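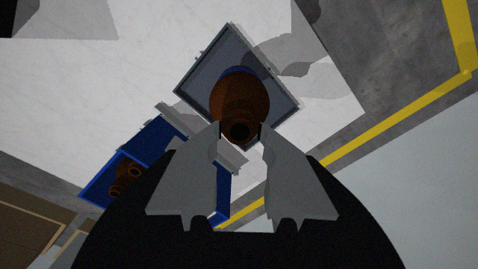

Manipulation Software Group, Tuominen Laboratory

4.2 Wrist-view rendering and grasp checks

Figure 3. Simulated wrist-camera view with a brown bottle just beyond the fingertips, over the gray tray. More bottle-like objects are in the blue container at lower left.

The planner runs on two inputs: the joint state and the rendered wrist view. We use no overhead camera in this part of the work. The gripper body hides much of the lower half of the view (Figure 3), so pixels that belong to the hand are masked before the pose estimator sees them. The mask comes from the gripper mesh and is computed again each time the finger opening changes.

Shadows caused more trouble than the mask. An early version of the segmentation network, trained by Lappalainen on flat lighting, marked dark patches on the white surface as objects. We then rendered 320 training views with the light position varied, and kept the network itself unchanged.

Grasp candidates are scored in Nasex, our planning library. It samples 13 approach angles per object and drops any that bring a finger within 6 mm of a tray rim. The remaining candidates go to the trajectory solver, which has a limit of 2 seconds – after that the object is skipped and the next one is tried. Skipped objects are returned to the end of the queue.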